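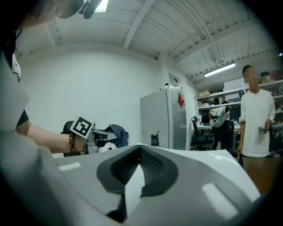 Sample panels for the Zitau reception fit-out, entry for 9 May 2024. Three finishes from Mimano are on the bench: gloss white, satin white, matte gray. The question from Tokbridge is still whether the gloss can stay on the upper fascia, where the drawing has it, with the downlights where the drawing has those. My answer is no. A curved gloss white surface gives back every light fitting as its own bright patch, and the white plastic in the photo does it plainly, a small long one at left and a bigger rounded rectangle at lower right. On a flat fascia the patches would be the shape of the fittings, with any waviness in the substrate drawn along their edges. The satin sample softens the edges enough that I would sign for it. The matte shows no patch at all but marks when rubbed with a thumbnail, and the fascia is within reach of anyone standing at the desk.

Substrate first. The boards from Giannakopoulos came in flat and stayed flat for the unsealed test piece. The piece sealed on one face only has a bow I can see against the straightedge. Both faces have to be sealed before bonding, and the same product on both. This was in the original method statement and got dropped in revision C when the sequence was shortened. Birger has put it back in revision D. Please check that the copy you are working from has it. Section 4, second paragraph.

Bonding trial, four pieces:

Piece 1, roller, full coverage. Bond good across the face. Some squeeze-out at the long edge, cleaned up easily.
Piece 2, roller, thin coat. Hollow sound near one corner when tapped. Rejected.
Piece 3, notched spreader. Bond good, but on the gloss skin the ridges can be seen through the face at a low angle. On satin they can't.
Piece 4, same as 1 but pressed with hand pressure only. Lifted at the corner when pried.

So roller, full coat, pressed properly. Piece 3 is the one to keep for Tokbridge, with half of it skinned gloss and half satin. It makes the case faster than a memo.

Clear panel height on the front run is 305 mm between the two shadow gaps. The delivered strips are cut to that exactly, with no trim allowance. I'd asked for a few millimeters over. Ebbe says the order was placed from the elevation and not from the cut list, so the fault is at our end. We can live with it if the bottom rail goes in level. If it doesn't, there is nothing to scribe and we remake the strips. I have moved the rail check ahead of panel delivery in the sequence and made it a hold point, with a signature.
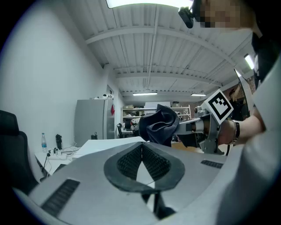
The corner detail is less settled. The drawing shows a mitered return at the visitor end of the desk. A miter in this skin leaves a raw edge that chips, and the chip shows dark. I cut three:

— straight miter off the saw: chipped in two places along the length
— miter with tape over the cut line: cleaner, one chip near the start
— butt joint with a small aluminum angle let in: no chips, but the angle is visible and Tokbridge hasn't priced it

My preference is the angle. It also takes the knock from carts and bags, and that corner sits on the route from the entrance to the elevators. Birger prefers the taped miter for appearance and would accept replacing the corner piece once a year. We didn't agree. Written up both ways for the client to choose, with the replacement cost on the same page as the miter so it can't be missed.

Fixings. The concealed clips on the back rail go on at 118 mm from the end and then at equal spacing. The template was drilled from the wrong end the first time, so there is now an arrow on it in marker. Use the arrow. I should scribe it in properly before it rubs off. Clips engage with a firm push down. If a panel has to be hammered, take it off and look for a clip out of line, do not hammer. One of the trial panels was hammered and the tab inside the clip has sheared.

Clip screws: the ones in the kit are too long for the thinner board and start to dimple the face. Changed to the next size down. The long ones have been taken out of the kit boxes and put in general stock. 191 of the short ones in the drawer as of this morning, enough for the front run and both returns. Not enough for the back office, which isn't released yet anyway.

Quotation side, so it is written somewhere. The variation for satin over gloss should be nil on material, according to the Mimano price list I have. It is last September's list. Ebbe is to get the current one before anything goes to Tokbridge. The aluminum angle is a real variation. So is the extra sealing, in my opinion, though Birger thinks it was always implied and we should absorb it. If we absorb it, I want that stated in the project log as our decision so that it doesn't turn into the standard for the next job.

Handover list currently stands at 26 items. Most are touch-up and labels. The ones that can stop us:

Item 3 — bottom rail level, hold point, unsigned
Item 9 — finish decision, upper fascia
Item 10 — corner detail
Item 17 — access panel for the floor box; the hatch as drawn opens into the cable tray

Item 17 I only found while looking for something else. The hatch needs to be hinged on the opposite side, or be a lift-out. Lift-out is simpler and needs no new hardware. Sketch is taped inside the back cover of this book.

To do: seal second face on the remaining boards, both edges as well. Recut corner samples at full height so Tokbridge sees them at the right scale. Ask Giannakopoulos whether the next batch can come sealed from the shop, and at what lead time. Sharpen or replace the blade before any of that, it was burning the satin skin by the last cut.

Recent entries
Zitau: site survey notes and floor level readings
Sealer comparison, one face against both faces
Clip template, first version (superseded)
Method statement revision C, comments
Saw blade log
Back office shelving, loads and brackets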